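4. Cleaning the door gasket and drum

Do this once a month, and again after washing pet bedding or anything with sand in it. Allow 10 minutes, plus the time for the empty hot cycle at the end.

You will need two soft cloths, a small bowl, white vinegar and an old toothbrush.

1. Turn the machine off and pull the plug.

2. Wait until the door lock releases, then swing the door all the way back on its hinges. Do not lean on it or hang wet laundry over it.

3. Take out any clothing. Turn the drum slowly by hand and feel along the top for socks and other small items.

4. Mix 200 ml of warm water with a spoonful of vinegar in the bowl. 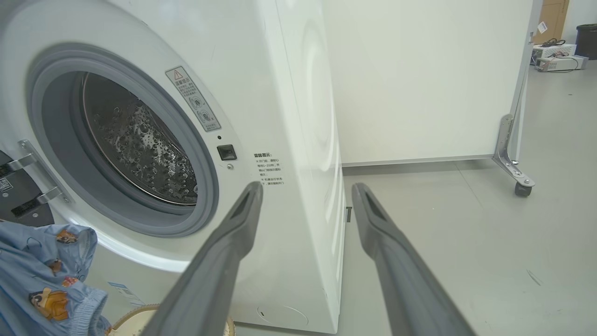

5. Pull the lip of the gasket toward you with your fingertips and wipe inside the fold. Start at the top and work down both sides. Lint, coins and hair collect at the bottom, so go over that part twice.

6. Use the toothbrush on any dark spots. Brush lightly. Rinse it in the bowl as you go.

CAUTION: Do not use a knife, screwdriver or other hard tool on the gasket. A small cut in the rubber will leak.

7. Wipe the drum with the second cloth. Check for hairpins and bra wires caught in the holes and remove them by hand.

8. Wipe the inner face of the door and the front panel with a damp cloth. Go gently over the stickers and printed text. Do not peel off the safety notice.

9. Dry the gasket, plug the machine in and run the hottest cycle with no laundry and no detergent.

NOTE: Leave the door ajar after the cycle ends. If small children or pets are in the home, keep the laundry room shut while the door is open.

If the door does not lock when you start the cycle, look for lint around the lock opening and wipe it dry. Try again once. If it still does not lock, unplug the machine and call Trument Service, extension 16. Ask for Dewanti Setiawan or Hakim Sinaga.

For replacement gaskets, see part 141 in the spare parts list.

Guide revised 2018-07-03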